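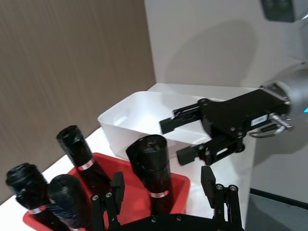
Talinitz T4 Bimanual Demonstration Station

The T4 is a two-arm workstation for recording manipulation demonstrations. An operator performs a task through the arms, either by moving a pair of leader handles or by guiding the arms directly, and the station stores the motion together with the camera streams. It is supplied by Prurkstead and assembled at the Oltville workshop.

Typical use

The station suits tabletop work of the kind found in packing and stockroom handling: moving rolls of garbage bags from a tray to a storage bin, sorting small parts, opening and closing containers. Soft or wrapped goods are harder to teach than rigid ones. A roll with a paper band can be gripped by the band or by the plastic, and the two give different results. Operators should choose one and keep to it within a set.

Demonstration modes

Remote control. The operator sits at the leader desk and moves two handles with the same joint layout as the working arms. Jaw opening follows a trigger under the index finger. Mode of choice for two-handed tasks.

Hand guiding. The arms are held in gravity compensation and moved by the wrist. Only one arm can be guided at a time; the other holds its last position. The operator's hands will appear in the wrist camera view, so this mode is normally used for teaching waypoints and not for image data.

Replay. Any stored demonstration can be played back at 25 to 100 percent of recorded speed. Clear the table and reset the objects to their starting places first.

Grippers

Parallel jaw, black metal linkage, one per arm. Finger pads are replaceable and held by two screws. Inspect them after every 300 demonstrations - a glazed pad slips on smooth plastic, and the slip is recorded along with everything else.

Cameras

One small camera at each wrist, plus one fixed overhead. The wrist view includes the gripper's own fingers, and when the arms work close together it will also take in the other gripper. Do not crop these out before training. Camera brackets are keyed and should not be shimmed.

Recording

Start and stop are on the foot pedal. A double press discards the current take. Joint positions, jaw opening and images share one clock. Files are written when the take ends, so allow the desk indicator to go steady before starting another.

Isamu Furukawa's setup note, application sheet 111, covers leader handle calibration and is included with each station. Repeat the calibration if a handle has been dropped or a joint cover removed.

Supplied with the station

Two working arms with grippers
Leader desk with two handles
Foot pedal
Three cameras with brackets
Pad set, 6 pieces
Chaturvedi recording software, single-seat license

Table and task objects are not supplied. A matte tabletop is preferred.

Lead times and quotations are available from the Prurkstead sales desk.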